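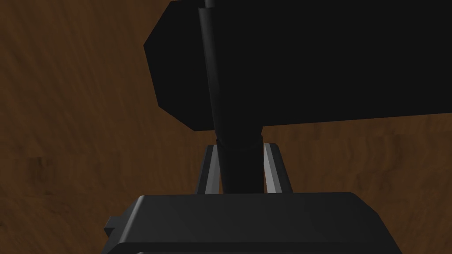 I've had the Fluvance home practice kit for two months now, and my sister keeps asking me when the robot is going to come do her laundry. So this review is for her, and for anybody else who has seen the big promises and wants to know if a machine can handle chores yet. Short answer: some of them, sort of, if you're patient.

First, what it is. Fluvance is software. You get a house on your computer, with rooms and furniture and doors, and a robot you can put to work in it. You give it a chore, it tries, and you get a score and a bunch of saved pictures from each try. I paid $1,180 for the year, which made me swallow hard, but compare that with buying an arm and then buying new doorknobs for every one it rips off! I used to rent time on Zellside, and the rooms there felt like empty boxes. Fluvance houses feel like somebody lives in them, and I like that a lot more than I expected to.

Setup took me one evening and most of a pot of coffee. The installer is fine. The settings menu is a maze (why are the arm speeds under "Household"?), and the manual assumes you already know what everything is called. Forough Tehrani in the user group walked me through the grip settings over chat, and I would have given up around midnight without her. Thank you, Forough.

Now the chores. I ran 3,128 tries over the two months, mostly overnight, and I kept it to simple stuff: picking things up, opening doors, putting things where they go.

Picking up is better than I figured. Two flat fingers have to come in on either side of a thing, line up and close, and for anything upright and sort of round the Zamani controller (that's the one that comes with the kit) is pretty dependable. Dark things are harder. Put something black with another black thing behind it and I get a lot more misses, and I've had to go in and fix the lighting by hand. I do wish there were a slider for that on the main screen.

Doors are where I spent most of my time, and where I lost most of my patience. You and I go through a door with a coffee in one hand and never think about it. A robot has to find the handle, get hold of it, work it the right way, move the door and then get its own body out of the way of the door it just moved. Every one of those is a chance to mess up. 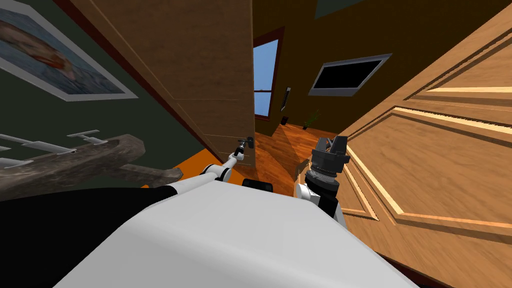

Door practice, left arm at the handle.

I watched this chore more than any other, and what impresses me is the reach. The arms are long and skinny and they get to places I wouldn't have guessed. What does not impress me is the other arm. It hovers up there like my uncle at a barbecue, and I never found a good way to tell it what to do with itself while its partner is busy. You can write a routine for it, but that's a weekend of work and I have a yard.

The longest I let one single door try go on was 18 minutes, purely out of stubbornness. A four-year-old would have been through it and into the cookies.

The looks are nice. There are pictures on the walls, a coat rack, a TV, even a potted plant, and the wood grain on the tables is pretty. Does any of that help a robot learn? I think a bit of mess does help, since real houses are full of stuff. But I'd trade the fish picture for a handle that sticks the way my back door does in October. Everything in Fluvance works too well. Hinges don't squeak, nothing is greasy, and there's no dog.

I also tried the Trindau add-on, which is supposed to give you shop-floor jobs like loading bins and sorting parts. It crashed twice and the parts all weigh the same. Skip it for now and check back after an update or two.

So would I buy it again? Yes, for the house part. If you tinker with this stuff in your spare time, or you teach a class, it's good value and a lot of fun to leave running overnight and check with breakfast. If you want your towels folded, keep your money. I'm giving it four stars, and my sister is still doing her own laundry.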